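3.2 식탁 위 조리도구의 보관 방식

앞 절에서는 조리대를 중심으로 하여 도구의 위치를 정리하였다. 이 절에서는 식탁을 대상으로 한다. 식탁은 원래 식사를 위한 가구이지만, 본 연구에서 방문한 가정 중 11곳에서는 식사 시간이 아닐 때에도 조리도구의 일부가 식탁에 남아 있었다. 이러한 도구를 본 논문에서는 ‘체류 도구’라고 부른다. 체류 도구는 잠시 놓인 것과 계속 놓인 것의 두 종류로 나누어지며, 그 구분은 거주자의 설명에 따라서 하였다.

Swai의 선행 조사에서는 체류 도구를 정리가 끝나지 않은 상태로 취급하였다. 즉, 도구는 서랍 또는 선반에 돌아가야 하고, 식탁에 있는 것은 그 과정의 중간이라고 보는 입장이다. 그러나 우리의 면담에서 거주자들은 식탁의 도구를 미완성의 상태로 말하지 않는 경우가 많았다. 한 거주자는 “여기가 젓가락의 자리입니다. 서랍에 넣으면 오히려 찾습니다”라고 대답하였다. 이 대답은 보관 장소의 판단이 가구의 종류보다 사용의 순서에 더 가깝게 연결되어 있음을 보여 준다.

그림 4의 부엌은 Kevdale 지구의 공동주택에 있으며, ㄱ자형 조리대와 식탁이 한 공간에 있는 형태이다. 갈색 목재 하부장 위에 흰색 상판이 놓여 있고, 밥솥과 뚜껑이 있는 용기는 조리대의 왼쪽에, 싱크대는 뒤쪽에 있다. 이 배치에서 조리대의 왼쪽은 밥과 건조 식품에 관한 영역으로, 뒤쪽은 물을 쓰는 영역으로 분류하였다. 식탁에는 작은 꽃무늬의 흰 식탁보가 깔려 있고, 그 위에 홈이 있는 나무 칼꽂이가 서 있다. 칼꽂이에는 긴 나무젓가락이 꽂혀 있다. 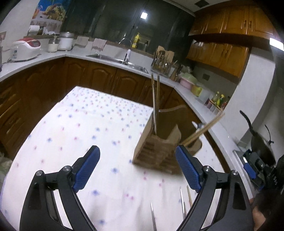

그림 4. 식탁 위에 놓인 나무 칼꽂이와 긴 나무젓가락. 뒤쪽은 ㄱ자형 조리대.

칼꽂이를 젓가락의 보관에 쓰는 것은 제품의 본래 용도와 다르다. 본 연구에서는 이것을 ‘전용’으로 기록하였다. 전용은 다른 가정에서도 나타났으며, 유리컵에 주걱을 세우는 경우, 빈 병에 국자를 세우는 경우가 포함된다. 이들의 공통점은 도구를 세로로 세운다는 점이다. 서랍에 눕혀서 넣으면 긴 도구는 대각선으로 놓이게 되고, 그 위에 다른 도구가 겹친다. 세워서 보관하면 바닥 면적을 적게 쓰며, 손잡이를 바로 잡을 수 있다. 다만 무게중심이 높아지므로, 긴 젓가락처럼 용기의 윗면보다 많이 올라오는 도구에서는 기울어짐이 생기기 쉽다.

기울어짐에 대하여 우리는 간단한 기준을 세웠다. 도구가 홈 또는 용기의 벽에 기대어 있어도 손으로 다시 세우지 않고 사용할 수 있으면 ‘안정’으로, 사용하기 전에 다른 도구를 먼저 옮겨야 하면 ‘간섭’으로 판정하였다. 칼꽂이의 홈은 칼날의 두께에 맞추어져 있으므로 젓가락의 둥근 단면과는 맞지 않을 수 있다. 그러나 홈이 나누어져 있기 때문에 도구가 서로 엉키는 일은 컵형 용기보다 적다고 거주자들은 평가하였다. Clirno식 분류표에서는 이와 같은 용기를 ‘분할형’이라고 하며, 본 논문도 이 용어를 그대로 따른다.

식탁보의 역할도 간단히 언급할 필요가 있다. 식탁보가 있는 가정에서 거주자는 식탁의 면을 두 부분으로 나누어 인식하는 경향이 있었다. 하나는 음식을 놓는 부분이고, 다른 하나는 도구를 두는 부분이다. 두 부분의 경계는 눈에 보이는 선이 아니라 습관으로 정해져 있으며, 가족 구성원 사이에서 경계의 위치가 일치하지 않는 경우도 있었다. 이 불일치는 면담에서 자주 불만의 원인으로 언급되었다. 예를 들어 한 가정에서는 저녁 식사 전에 용기를 최대 4회까지 옮긴다고 하였고, 옮긴 후에 원래의 자리로 돌아오지 않는다는 점을 문제로 들었다.

조리대와 식탁 사이의 거리는 체류 도구의 수와 뚜렷한 관계를 보이지 않았다. 우리는 처음에 거리가 가까울수록 도구가 식탁에 적게 남을 것으로 예상하였다. 돌려놓는 데에 드는 노력이 작기 때문이다. 그런데 조리대와 식탁이 한 공간에 있는 가정에서는 식탁을 조리대의 연장으로 사용하는 경우가 있어서, 도구가 더 오래 남는 결과도 관찰되었다. Mihăilă 주택 유형과 같이 벽으로 부엌이 분리된 곳에서는 식탁의 도구가 대부분 식사용이었고, 조리용의 도구는 거의 없었다.

이상의 관찰에는 제한이 있다. 면담의 대상은 15가구이고, 방문은 모두 6월에 이루어졌다. 김장이나 명절과 같이 큰 도구를 많이 꺼내는 시기의 보관 방식은 포함되지 않았다. 또한 전용의 여부는 거주자의 말에 의존하였으므로, 용기의 구입 시기와 처음의 용도를 정확히 확인하지 못한 경우가 있다. 다음 절에서는 같은 가구를 대상으로 하여 싱크대 주변의 행주와 세제의 위치를 다룬다.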